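Opening the batting at number seven

So the Wunau league tables finally went up last night and I have been staring at them ever since, mostly at one line. Ridwan Subramaniam, Flastell, 451 runs. For a guy who spent most of the summer batting at 7! I don't even play for Flastell (I score for Moteck, when I can get a ride), but I've bored enough people about this in person that it's time to bore the internet too.

If you don't follow our league, and why would you, number seven at Flastell has always been where you put the guy who keeps wicket a bit or owns the good van. You come in with the innings half wrecked, or you come in with four balls left and get told to swing. Either way your average looks terrible and you do a lot of umpiring at square leg while you wait.

Ridwan used to open. He opened for years, in fact, and he was fine at it, very tidy off his legs, a little stuck against anything slow. Then in the spring Flastell picked up a pair of left-handers from Tjoa who both wanted the new ball, and he got shuffled down the order. I figured he'd sulk or leave. I would have sulked.

What he did was play exactly the same way. That's the part I love. He'd walk out with his side in all kinds of trouble, take guard like it was the first over of the day, and leave his first few balls alone. Leave them! With the bowlers already high-fiving! The Moteck boys had no idea what to do with him when we played them in September. Our guy with the long run kept putting it wide of off stump, waiting for the big drive, and it just never came. By the time the ball was old and soft he was sweeping everything, and our captain had run out of people who wanted to bowl.

I had the scorebook for that one and my pencil was down to a nub. We lost by 2 wickets, which sounds close until you've sat there watching it go that way for an hour and a half. The light was going, somebody's dog got onto the outfield, and he blocked out a whole over with hardly anything left to get. I could have screamed. Then he hit the winning runs straight past me, well, past the scorer's table, and gave me a little nod. I've decided that was for me.

People keep saying he should go back up to open next year, and you can see why. If he makes this many from down there, give him a full innings every week and he's got to be good for almost 600, right? I'm not so sure. I think some players see the game better once it's already a mess. He had all those years of facing the new ball and never had a summer like this one. And Flastell's top order is fine when it works, it just has a habit of not working for half an hour at a time.

My other theory is that it's the sweep. You don't get to sweep much in the opening overs, with the quicks on. At seven he's getting the slow bowlers nearly every time, and he obviously spent last winter working on them, so moving him up takes away his best shot for the first hour. (I said this to our captain and he told me to stick to the scoring. Noted.)
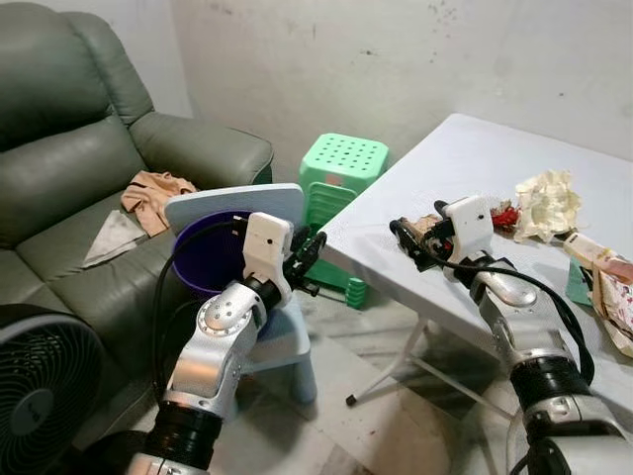
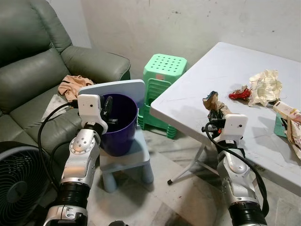
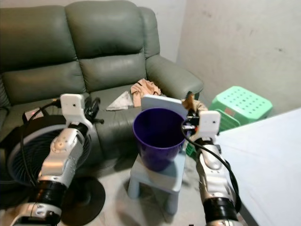
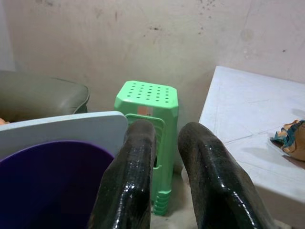 Anyway, the part that bugs me is the end-of-season award, which goes on runs alone and so will go to an opener, like it always does. Both of the Tjoa left-handers finished above him, and good for them, they can really play. But go back through the close games and look at who was in when they were won. I did, with a cup of coffee and last month's scorebooks all over the bed, and it's his name over and over.

Moteck nets start up again after the new year. I've been asked to bring the spare pads, and if anyone reading this borrowed the left one, please drop it off before then.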